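I got to Stondale a little before 6, which Mwende Makori told me was perfect, as the kettle had just boiled. She runs the print digitization project at the Kocsis Library, and I'd been wanting to pick her brain ever since the first batch of woodcuts went online in November.

The plan is simple enough to say out loud: 3000 prints, most of them never shown, all free to look at from your couch. "People hear that and think we push a button," she laughed. "I spent last month on one box. One! It was labeled 'misc. birds' and there were hardly any birds in it."

A lot of the collection came from Sestach, a small press that closed long before either of us was born, and its record keeping was, well, relaxed. Some artists signed only with initials. Some changed their initials. Makori has a soft spot for one who turns up in 13 of the prints as plain "P." – she'd love to find a last name, and she's hoping somebody's grandchild will see the work online and write in.

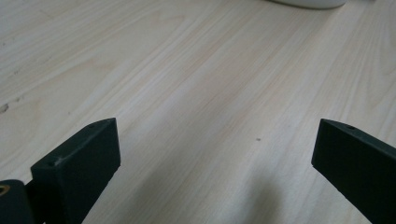

Long curves of grain in a pale wooden tabletop.

I asked what happens when two records disagree. "We publish both," she said. "I used to hate that. I wanted the tidy answer. Now I'd much rather you saw the mess and argued with me about it." (People do argue, apparently. She gets very long emails about paper.)

Next up are the lithographs from Prundov, which two museums there have agreed to lend for scanning. She's excited about the color ones, and nervous about the shipping, and she'd really like some help with the captions if you read old handwriting. Email the library and ask for her by name.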